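Subject: Re: [home-kitchen] Pans that stay on a glass cooktop
To: home-kitchen list
Date: Thursday

I left this thread alone for a few days and then spent an evening on my own counter, so this is long.

The earlier message asked:

> We moved into the Stedham building in May and the kitchen has
> a black glass cooktop set in a white counter. I have two pans
> I use every day and a crepe pan I use on weekends. They all
> live on the glass because there is no room in the drawers.
> The spatula and the whisk end up lying next to them. Is there
> a real problem with keeping things there, and what do people
> do about the handles? The crepe pan handle is so long that it
> is always over something. Also, do the light-colored handles
> on utensils ever come clean again?

Taking the questions in a different order, utensils first. The ones I use have beige handles and thin metal shafts. I bought them at Zuccaro when the store was closing out its spring stock, and I have had time to find out what marks them and what does not. Tomato will stain them if it sits overnight. Turmeric will stain them in the time it takes to eat dinner. Plain batter and egg do nothing as long as they get rinsed the same evening. 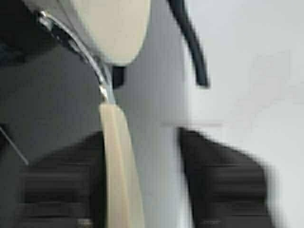

Utensils and handles

For stains, I use a paste of baking soda and water, left on for an hour and then wiped off with a damp cloth. It takes two rounds for tomato. I have never gotten turmeric out completely. Don't use the rough side of the sponge, it leaves fine scratches and the next stain goes right into them.

The place to look is where the shaft goes into the handle. Grease collects there. An old toothbrush with dish soap handles it. I don't soak mine, and I stand them head up in the rack so the water runs away from the joint. I lost a ladle from the same store to soaking. The shaft came loose and would turn in my hand.

Now the cooktop. As far as I know there is no harm in letting clean, cool pans rest on the glass when it is off. What causes trouble is grit under the pan. I had a few grains of salt under a pan last winter and slid it toward the back, and I still have the scratch. Since then I wipe the bottom of the pan and lift it to move it. The manual for my Botuma says the same thing on the care page, in one line, and I had missed it.

Black glass shows everything. I clean it with a drop of dish soap on a wet cloth, then a dry cloth, and that is all on a normal day. For burned-on sugar I use a scraper held flat. The steel strip along the back gets its own wipe because crumbs stay against it.

On handles, this is what I settled on. The white frying pan goes left of center with its short handle pointing forward, but only when the cooktop is off. The crepe pan goes behind it with the long handle running to the right, toward the back corner. That way the long handle is over glass instead of over the floor.

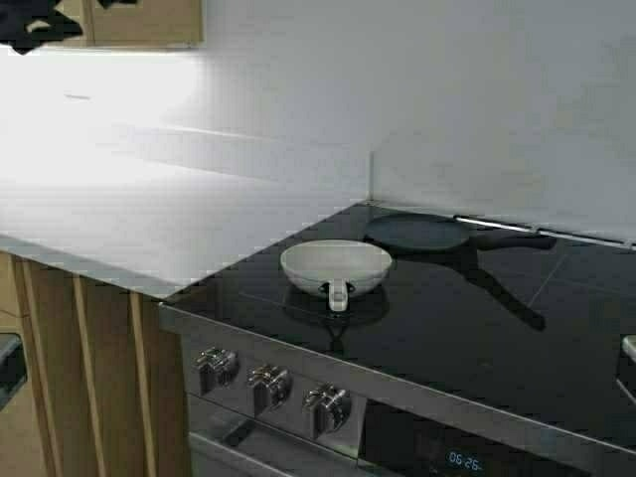

When I am cooking, the frying pan handle gets turned to the side. My nephews are at the height where a handle is right in front of them, and the one time I forgot, I ended up with oil down the wood cabinet front. It wiped off but the panel has a darker patch now. The crepe pan comes off the cooktop completely before I turn anything on. Its handle crosses too much of the glass to trust.

If you want the crepe pan off the glass for good, Vultach sells a wall rail that I looked at for a friend's place. It was 84 dollars for the short one and 109 for the long one. I didn't buy it, as I don't want to drill into that wall. Measure the pan with the handle included before you order any rack. I measured only the round part and had to send one back.

Two things I would like to hear about from others. Has anyone found something that works on turmeric? And does anyone keep a cloth or a mat between stacked pans, and does it hold up in the wash? Mine came apart after a few months.

I can send the page from the Botuma manual off list if it would help.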